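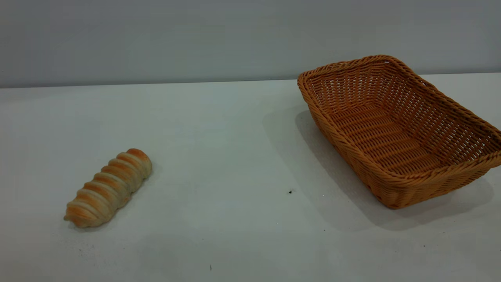

Roll and bread basket on the white table, roll at lower left.

2 March 2026
Bench notes, table-clearing task

Back on the roll-into-basket job. Chuensuk wants a straight answer on whether the arm can do simple table chores without someone standing next to it, and I still can't give one. Log is at 947 attempts total as of this afternoon, all objects counted.

Ran the twisted roll with the Jerkel fingers first, then the Giner pads. Jerkel gets under the ridges fine but tends to pinch at the narrow end, and then the roll swings on the way over. Giner holds better across the middle. Left the Giner set on.

Drops today: 8, more than half of them at the rim. The planner still treats the basket as a solid box and aims for the center of the top face. When the basket sits at an angle to the wall, the path comes in low over the near side and the roll clips the edge. Raised the approach height by 3 cm and the clipping mostly stopped, but the release is now high enough that the roll bounces. Tried 2 cm and got a bit of both. Leaving it at 3 for now.

Basket segmentation is still poor. The open weave on the far inside wall comes back as holes, and the shadow on the table gets merged into the base every so often. Turning down the overhead light helped a little. Need to try it with the side lamp off too.

On the bigger question - a person does this in a second without looking. We can do it slowly, with one known object and a table with nothing else in the way. I would not call that clearing a table. For the Vondden shop floor, moving one part type into one tray, I think we are closer.

To do:
Fit the rim as an outline, drop the box model
Repeat with basket square to the wall
Wipe the table, specks are showing up in the depth mask
Ask Chuensuk if April is a fixed date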